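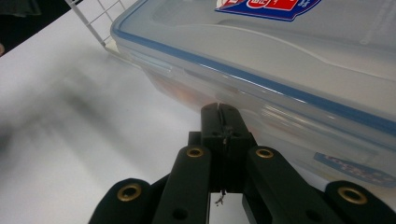 Handling station, Varden training hall, open day.

About Us: The Varden Open Day

Posted in February by the Communications Office

The Varden School of Automation trains technicians for packing, storage and light assembly work. Every year the school opens its training hall to families, employers and prospective students, and this page gives an account of the most recent visit for those who are considering the next one.

The doors opened on Thursday at 9 a.m. A total of 888 places were offered and 674 guests signed in at the front desk. Groups from the secondary schools at Cundum and Dlamini attended in the morning, and partner firms, among them Wedico, were received after lunch.

What Visitors Saw

Demonstrations were held at open tables, where guests could stand close to the work and put questions to the instructors. The school's handling course begins with household goods, and food storage containers are used throughout the first term. A clear box with a latched lid is a demanding object for a student to start with. Its walls reflect the overhead lights, its edges are hard to pick out against a white table, and the lid, the seal and the body each respond differently to pressure.

Instructors explained how an approach is planned before any contact is made. The fingers are brought in low and closed, and the student decides where the grip will fall. Guests were then invited to compare a grip taken across the middle of a container with one taken near a corner, and to judge for themselves which they would trust with a full box.

The hand-held gripper drew steady interest. It is worked directly by the operator, who learns how much force a lid or a side wall will bear before moving on to programmed equipment — a sequence the school has followed since its first intake.
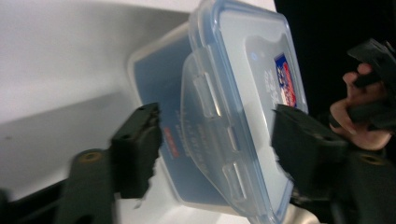

Our Place in the Community

The school occupies 2 buildings at Varden, with the training hall on the ground floor and classrooms above. More than 700 students have completed the handling course, and many have entered employment with firms in the district.

Group visits may be arranged outside the open day during term. Schools and employers are asked to write to the front office, stating the size of the group and the course of interest. Safety glasses are provided, and closed shoes are required in the training hall.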